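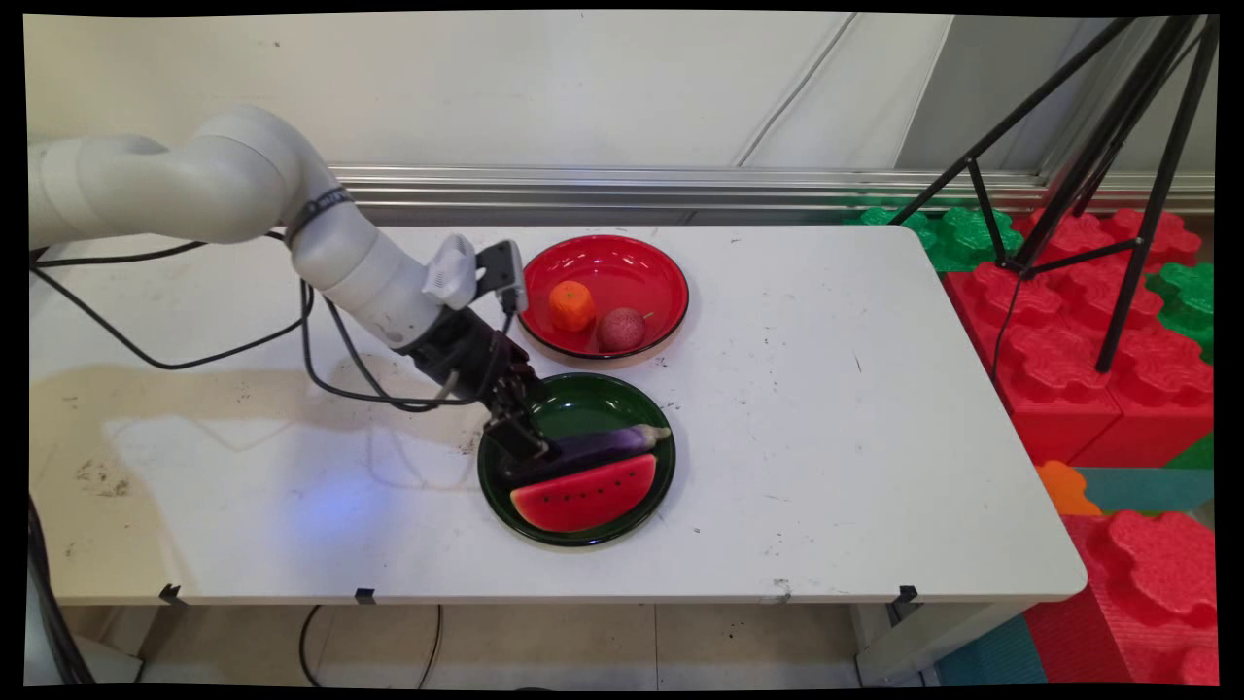 Zikthorpe, février, sept heures moins le quart. Il fait nuit, il pleut de travers, et Rhiannon Ruddock a déjà les deux bras dans une cagette. Elle sent les pommes une par une. Pas le temps de lever la tête. « Celle-là, deux jours. Celle-là, c'est pour ce soir. Celle-là, c'est de la compote. »

Je suis venu pour une histoire de dessert. Ou plutôt pour une histoire de fin de repas, le moment où quelqu'un pousse une coupe de fruits au milieu de la table et où chacun se sert, ou pas. De plus en plus, pas. Chez mes parents la coupe passait après le fromage, tous les soirs, avec un couteau par personne. Chez moi elle est sur le frigo. Elle sert à poser les clés.

Malum, la coopérative que Rhiannon a reprise à son oncle, vend des fruits de garde. 565 abonnés, un hangar, une chambre froide qui ronfle comme un vieux chien. Les pommes sont cueillies en octobre et vendues jusqu'au printemps, certaines n'étant bonnes qu'en février, justement. Dures comme du bois à la récolte, acides à pleurer. Puis la peau devient un peu grasse, l'odeur arrive, et un matin c'est prêt.

Le problème : personne n'attend plus.

## Une semaine de trop

« Les gens veulent manger le fruit le jour où ils l'achètent », dit-elle. Elle ne s'en plaint pas vraiment. Elle constate, en tirant une deuxième cagette avec le pied. La poire surtout lui donne du souci. Une poire a une fenêtre de tir ridicule, quelques heures parfois, et il faut vivre avec elle pour ne pas la rater. Passer devant. Appuyer du pouce près de la queue. Recommencer le soir.

Or on ne passe plus devant. On fait les courses le samedi, on range, on oublie. Le jeudi la poire est brune à coeur et on en conclut que les poires, c'est plus ce que c'était.

J'ai demandé des chiffres, il fallait bien. Malum tient un cahier des retours depuis l'ouverture, grand format, couverture bleue, écriture de l'oncle puis écriture de la nièce. L'hiver dernier : 963 kilos de poires vendus, 18 réclamations. Onze d'entre elles disaient « trop dures ». Les autres disaient « trop mûres ». Même lot, même semaine, deux rues d'écart.

Elle a bien essayé les étiquettes. *À manger mercredi.* Un désastre, les clients mangeaient le mardi et téléphonaient.

## Le couteau

Café Crabtree, place du marché, un peu plus tard. Radiateur à fond, buée partout. Seung-woo Ra fait la cuisine ici depuis 11 ans et il a mis sur la carte un dessert qui s'appelle « fruit ». Sans s. Prix dérisoire. Une assiette, un couteau, un fruit, choisi par lui le matin.

Au début on lui renvoyait l'assiette. Où est la crème, où est la boule de glace. Un monsieur a demandé si c'était une blague. Il a tenu bon, par entêtement, et aussi, il l'avoue, parce que la pâtissière était partie et qu'il n'avait pas trouvé à la remplacer.

Et puis les gens s'y sont mis. Pas tous. Les habitués du midi surtout, ceux qui mangent seuls. Éplucher occupe les mains, dit-il. On reste dix minutes de plus, on ne regarde pas son téléphone, on a les doigts pleins de jus. Il a vu des tables de collègues se taire le temps d'une pomme et se reparler après, plus bas.

Sa grand-mère épluchait pour tout le monde. Elle coupait les quartiers, elle les tendait à la pointe du couteau, on n'avait pas le droit de refuser. « Chez nous on ne disait pas pardon, on coupait un fruit. » Il dit ça en essuyant le comptoir et il change de sujet, les livraisons, le prix du gaz, la machine à café qu'il faudrait détartrer.

Moi je note. J'ai repensé à mon père et à ses spirales de peau en une seul fois, sans casser, posées sur le bord de l'assiette comme un trophée. Je n'ai jamais réussi. Je n'ai pas vraiment essayé non plus.
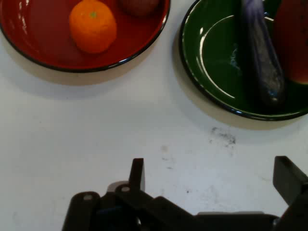 Les agrumes s'en sortent mieux que les autres, tout le monde me l'a dit, à la coopérative, au café, sur le marché. Pas besoin de couteau, pas de fenêtre de tir, un emballage fourni. Et puis ça se voit de loin. Une mandarine bien orange dans une assiette rouge à fin liseré noir, le grain de la peau, le petit point vert au sommet : on a déjà le pouce qui cherche par où commencer. Une reinette grise n'aura jamais ça. Il faut quelqu'un pour en parler, de la reinette grise, il faut une Rhiannon. Malum ne cultive pas d'agrumes, évidemment, vu le climat. Elle en achète deux mois par an, à contrecoeur, et c'est ce qui paie la chambre froide.

Seung-woo, lui, les sert tels quels. Il pose aussi une petite soucoupe pour les peaux. Le soir il les ramasse et les met à sécher sur le radiateur, et le café sent la mandarine jusqu'en mars.

## Ce que vend Skestus

Il faut bien parler de Skestus. Des gobelets de fruits prédécoupés, opercule, petite fourchette pliante, rayon frais. On les trouve à la supérette de Zikthorpe, à la gare, à la station-service sur la route du nord. J'en ai mangé un dans le train pour être juste. Melon, raisin, ananas. Froid surtout. Très froid. Le melon avait le goût du raisin, le raisin avait le goût du gobelet.

Mais. Je l'ai fini. Et la dame en face, son fils de quatre ans sur les genoux, en avait acheté deux, et le petit mangeait son ananas avec un sérieux de notaire. Difficile de lui expliquer qu'il aurait dû attendre une poire.

Rhiannon hausse les épaules quand je lui raconte. Elle en achète aussi, quand elle fait la route. « Je ne vais pas éplucher au volant. » Ce qui l'embête c'est autre chose : les enfants des visites scolaires, au hangar, qui tiennent une pomme entière et la tournent sans savoir par quel côté mordre. Alors elle mord la première. Grand bruit, jus sur le menton. Ils suivent.

Cet après-midi elle a une classe à quatorze heures. La pluie s'est calmé. Elle a mis de côté une cagette de pommes tachées, moches, les meilleures d'après elle, et elle cherche partout ses économes, elle les avait hier, ils étaient sur l'établi. Je l'aide à chercher. On retrouve les économes dans la brouette, sous un sac. Il est temps que j'y aille, mon train est à treize heures douze, elle me fourre deux pommes dans les poches du manteau.

« La rouge, ce soir. L'autre, vous attendez. »

Je les ai mangées toutes les deux avant la correspondance.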